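Mevard Residents' Forum
Board: Services and Shared Facilities
Topic: Proposed change to the hire terms for the Bokness Room

mevard_forum_office wrote:
Residents are invited to comment on the revised hire terms for the Bokness Room before they are put to the July meeting. The principal changes are as follows. The deposit for evening bookings would rise to 208. Hirers would be required to return all kitchen equipment clean and sorted to the cupboard from which it was taken. The present cleaning contract with Walczak would be reduced to 2 visits a week.

Replacement of crockery and cutlery cost the association 600 last year, against a total hire income of 2,087. The office considers this proportion too high to continue without some action.

Comments should be posted in this topic. Matters concerning individual bookings should be sent to the office directly.

northstair_14 wrote:
I support the requirement on sorting. It has been my experience, when hiring the room for a supper, that the first half hour is spent looking through drawers for matching pieces. A clear rule on where each type of item is kept would be of benefit to every hirer.

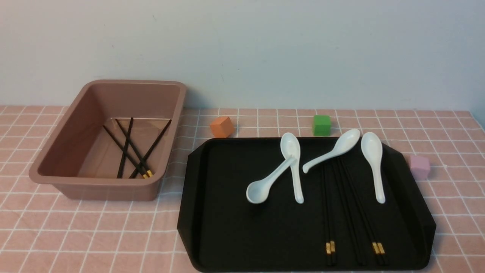

I would ask, however, that the cupboards be labelled before the rule comes into force. At present there is one list on the inside of the door and a different one in the hire pack. A hirer cannot fairly be charged for failing to follow either.

plerkusetti_supper_club wrote:
The Plerkusetti supper club wishes to record its objection to the increased deposit. Our members pay by small weekly contributions, and a sum of that size would have to be held in reserve for the whole season. We have no objection to the sorting rule.

We also question the figure given for replacements. Does it include the serving dishes bought for the winter lunches? If so, these were new purchases and should be shown separately.

mevard_forum_office wrote:
The figure does include the serving dishes. A separate breakdown will be attached to the meeting papers. The remark about the two lists is noted, and the list in the hire pack will be withdrawn.

eastgate_tenant wrote:
I must disagree with the previous objection. A deposit is returned in full where the room is left in order. Regular hirers who take proper care lose nothing by it.

plerkusetti_supper_club wrote:
With respect, the return of a deposit at present takes up to five weeks. We would withdraw our objection if the office undertook to return it by the Friday following the booking.

northstair_14 wrote:
That appears to me a reasonable condition. I would add that the reduction in cleaning visits deserves more discussion than it has received. If the room is not cleaned between two evening bookings, the second hirer may be held responsible for the state in which the first left it.

mevard_forum_office wrote:
Both points will be placed on the agenda. Hirers are reminded that the existing terms remain in force until the meeting has voted.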